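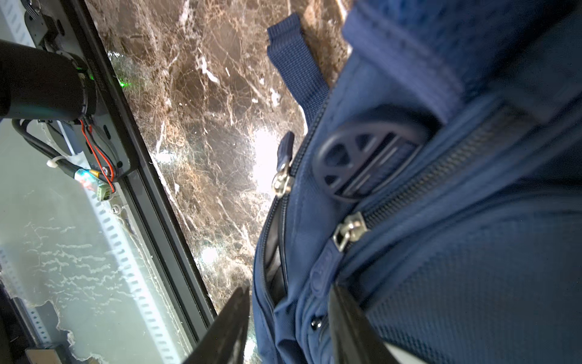

How to Clean and Re-Proof a Nylon Daypack

Coated nylon packs lose water resistance through dirt, abrasion and breakdown of the inner coating. The first of these can be reversed at home. The procedure below covers packs with a woven nylon shell, a polyurethane (PU) coating on the inside and coil or molded zippers. It does not apply to waxed canvas, leather or welded dry bags.

Working time is under an hour. Drying takes a day or two depending on humidity, so a pack needed for work on Tuesday should be washed no later than the weekend.

What you need

A bathtub or large basin
Mild liquid soap with no bleach, softener or brightener
A soft brush and an old toothbrush
Water-based spray-on repellent for synthetic fabric
Zipper lubricant, wax or silicone type
Two clean cotton cloths
Kitchen scale (optional)

Step 1. Check the coating

Turn the pack inside out as far as it will go and look at the inner face of the fabric. A sound coating is smooth and slightly glossy. If it is sticky, smells sour or comes off in flakes, the PU layer has hydrolyzed. Repellent will not fix this. Small areas can be brushed clean and recoated with a liquid urethane sealer, but a pack that is flaking throughout is not worth treating.

Check the seams at the same time. Loose seam tape should be peeled off before washing and replaced afterward.

Step 2. Empty and brush

Remove the frame sheet, hip belt and any foam that slides out. Open every zipper fully, including the small ones inside the lid pocket. Shake out the grit, then use a vacuum with a narrow nozzle along the bottom seam. Brush the outside dry. Wetting a dusty pack first pushes fine dirt into the weave, where it is harder to remove.

Step 3. Wash

Fill the tub with lukewarm water, 86 F or below, and add a small amount of soap. The Breken wash used for this page calls for 2 capfuls per tub. Submerge the pack, press the air out and leave it for 15 minutes. Scrub the shoulder straps, back panel and grab handle with the soft brush. These hold the most sweat and skin oil, and oil left in the fabric keeps repellent from bonding.

Do not machine wash. Agitation cracks the coating along fold lines, and loose webbing wraps around the drum.

Clean the zippers with the toothbrush, working across the teeth and then along them. Do both faces.

Step 4. Rinse

Drain and refill until the water stays clear and no foam appears when the straps are squeezed. Three changes are usually enough. Foam padding holds soap longer than the shell does and should be pressed flat several times per rinse.

Step 5. Apply repellent

Most water-based sprays go on damp fabric, but check the label. Hang the pack with its pockets closed and spray from about 8 inches in overlapping passes. Wait two minutes, then wipe off the excess with a cloth. Drops left standing dry as pale spots on dark colors.

Skip the back panel and the inside of the straps. Treated mesh dries more slowly and gains nothing useful.

Step 6. Dry

Hang the pack upside down with the compartments open, out of direct sun. Do not use a dryer or a radiator. To confirm that the foam is dry, weigh the pack before washing and again before storage. The test pack, a Tellholm daypack, weighed 800 grams before washing and 859 grams after one night. The extra 59 grams was water in the padding, and it took a second night to clear.

Step 7. Lubricate the zippers

Apply a thin line of lubricant to the teeth and run each slider end to end several times. Wipe off what remains, or it will collect grit. If a slider still leaves gaps behind it, the slider is worn. Replace it before blaming the teeth.

Checking the result

Sprinkle a spoonful of water on the top panel. It should bead and roll off when the pack is tilted. If the water darkens the fabric within a minute, repeat steps 5 and 6.

Storage

Store the pack dry, loosely filled and away from heat. A damp basement shortens the life of any PU coating. Repeat the treatment once a year; November works well for packs used mainly in summer.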